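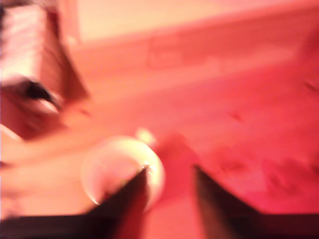 Stop cutting the intermission

Saw Conneely at the Wundstead last week. Two hours and 20 minutes, straight through, no break. Good play. Terrific second half, or what would of been the second half if they'd given us one.

By the 50 minute mark the man next to me was folding his program into smaller and smaller squares. People climbed out over knees. A few came back, a few didn't. And the actors up there in the quietest scene of the night, competing with the door.

I know the argument. Tension. Don't break the spell. Fine, for a 70 minute two-hander. But most plays aren't that, and most spells can survive a trip to the lobby. The old writers built for it. They put a hook right before the curtain, and you stood in line for a drink arguing about who was lying. That argument is half of why I go.

The Stutulo company still does it. Their Berkach in October had a full break, and the 171 of us in that little house came back louder and sat down happier. Second act played better for it, I'd swear to that. Same show later moved to a 659 seat house and they dropped the break to get everybody out earlier. Flatter. Longer, somehow, though the clock says other wise.

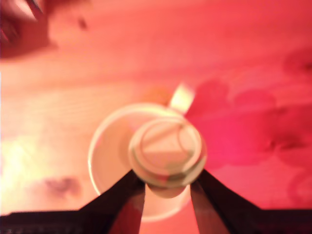

A white cup on a light wood table.

So what's it really about? Babysitters and trains, partly. Staff hours, probably. Also fear, I think. Producers worry that if you let people stand up they'll go home. Maybe some will. Let them! A locked-in audience isn't a gripped one.

Give us fifteen minutes. Write a first act ending worth coming back for. If the script can't stand the house lights coming up once, fix the script.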